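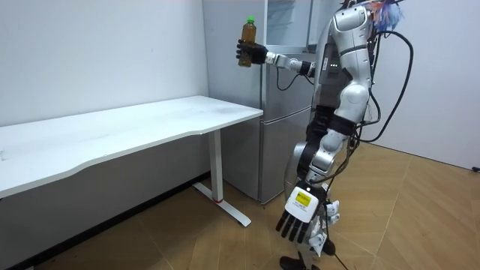 Lokinby desk, white top, column legs: review after 3 months

I bought the Lokinby to run along one wall of a small room that also has to hold a refrigerator. The listed price was 504 with the pale gray base. A darker base is sold as well, but I have not tried it.

Top

The top is plain white and rectangular, apart from the front edge, which curves gently inward near the middle. The curve brings the chair slightly closer and costs a little depth at the center. Light scratches do not show from a normal sitting position. Tea rings wipe off with a damp cloth if they are caught the same day. One left overnight needed dish soap and a second pass.

Base

Each leg is a single vertical column on a T-shaped foot. The feet lie flat and leave the area under the top clear for sweeping. Assembly took 30 minutes with one person and a hex key. The instructions show the feet before the columns; I found the opposite order easier. Fidelina Ccori, who owns the same model, followed the printed order and had to loosen four bolts to square the frame.

Placement

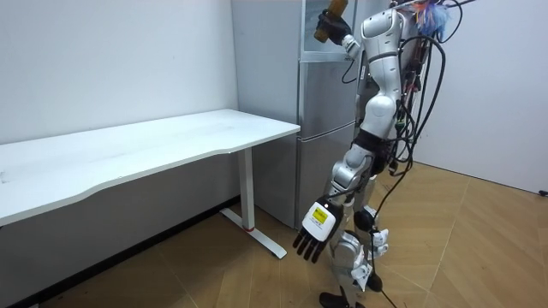

Silver-gray refrigerator in the corner, just past the end of the desk.

Measure the gap before ordering. I left 19 inches between my own desk and the nearest obstruction in the first layout, then changed it twice. Check the refrigerator's handle side and door swing, and open both doors fully before settling on a position. Drinks taken from the upper door tend to get parked on the nearest end of the desk, so that end sees the most wear.

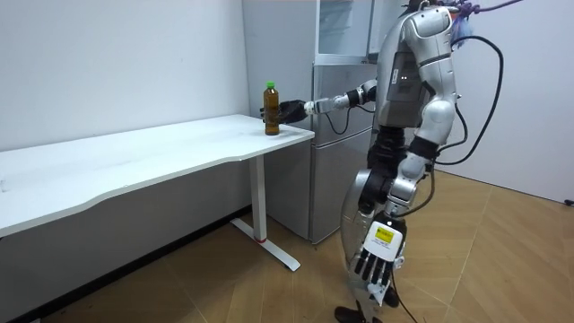
Stability is good with weight over a column and acceptable elsewhere. Leaning on the front edge at the center produces a small flex that stops when the load is removed. I retightened the bolts once, in December.

The Flarnness I used before had a thicker top but rocked on uneven flooring. For a heavy monitor arm I would still look at something stiffer. Rating: 4 out of 5.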